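Kitchen roll holders: does the expensive kind earn its money?

4 min read

pennyfarthing_jo
August 2022

My sister-in-law has bought one of those weighted Drendetti kitchen roll holders and won't stop going on about it. It has a sprung arm and a rubber foot and you're meant to be able to tear a sheet off with one hand. Ours is a plain wire thing with a pole up the middle and it falls over if you look at it. Before I hand over money for a pole, has anyone lived with a posh one for longer than a week?

marrowfat
I have, and I'd save your cash. The arm was good until December, then the spring went slack and it just leaned on the roll doing nothing. Drendetti wanted me to post it back at my own cost. I now have a heavy pole that works exactly like a light pole.

Tsk_Destolach
Mine's been fine for over 3 years. Are you sure you weren't forcing fat rolls onto it? The leaflet does say to take a few sheets off first if the roll is tight.

marrowfat
If I have to read a leaflet to use kitchen roll I'm going back to tea towels.

pennyfarthing_jo
I'm with marrowfat on the leaflet. What I can't get past is the claim on the box that you "use up to a third less paper". Less than what? Less than someone pulling off half the roll in a temper? 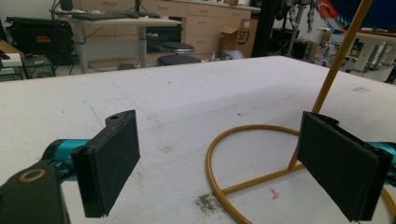 Also, the light wire ones aren't all the same. My mum had one with a wide base that stayed put for donkey's years, and it cost her next to nothing at the market. The one I've got has a small base and a tall pole, so of course it tips. That's a matter of shape and you don't need a spring to sort it.

gravyboat_5
Wide base every time. The trouble is a wide base eats your worktop. We've got a tiny kitchen and I ended up screwing a Clerker rail under the wall cupboard. One-handed tearing, no tipping, no footprint.

Tsk_Destolach
And two holes in your cupboard when you move out. Not everyone can go drilling. I rent.

gravyboat_5
They do a sticky one.

marrowfat
The sticky one came off in our kitchen and took the paint with it. Steam from the kettle, I reckon, though Clerker said I hadn't cleaned the surface. They always say you haven't cleaned the surface.

Stamatia Kontogiannis
I used to work in a kitchen shop and we sold a lot of these. Customers brought the sprung ones back more often than the plain ones, mostly with the same complaint about the arm. I'd take any "tested 1,000 times" sticker with a pinch of salt too. A thousand tears is not many if you've got children.

Tsk_Destolach
With respect, people don't bother returning a cheap one when it breaks, they bin it. So that doesn't tell you much about which lasts.

Stamatia Kontogiannis
Fair point. I still wouldn't pay for the spring.

pennyfarthing_jo
Has anyone tried putting a blob of that grippy putty under a cheap one? I'm tempted to try that first.

gravyboat_5
Works for a bit, then collects crumbs. You'll be peeling it off every other week.

marrowfat
Crumbs I can live with. Let us know how you get on, and don't tell your sister-in-law.

pennyfarthing_jo
Putty it is then. If it's still upright when she comes round for lunch I'll report back.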